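**Kikent student robotics club - progress report to the Lindsay fund, June**

Dear Ms Farquharson,

Since our last report the students have recorded 1,447 short demonstrations of handling clothes, mostly shirts and towels. After checking, we kept 1,178. The others had a dropped corner or a gap in the recording, and Parisa Ahmadpour has written down the cause for each one.

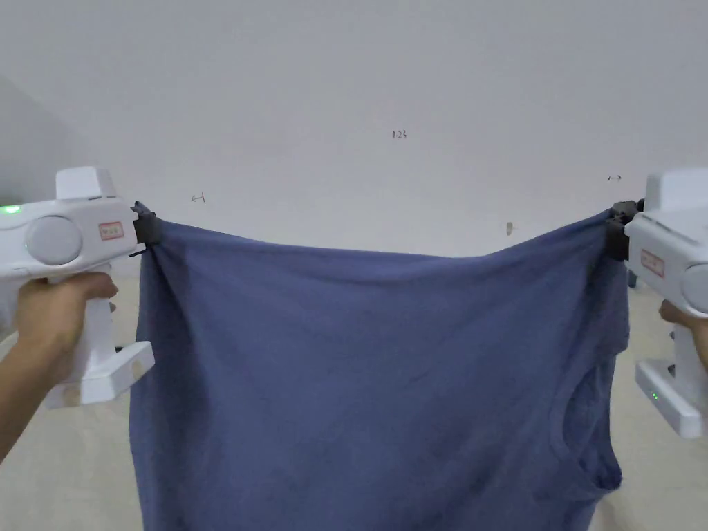 The part with shirts is slower than we planned. Thin fabric slips when both hands do not pull equally, so Lachlan Paterson now makes every new student practise for 10 minutes before recording. It helps, but I cannot yet say how much.

Of your grant we have used 82 per cent. The biggest cost was spare jaws and batteries. We also bought a second storage disk, which was not in the budget - Iona Aitken agreed this with your office by telephone.

Next term we will train the first folding model and test it on shirts it has not seen. I will send the results when they are ready.

With kind regards,
Senga Leckie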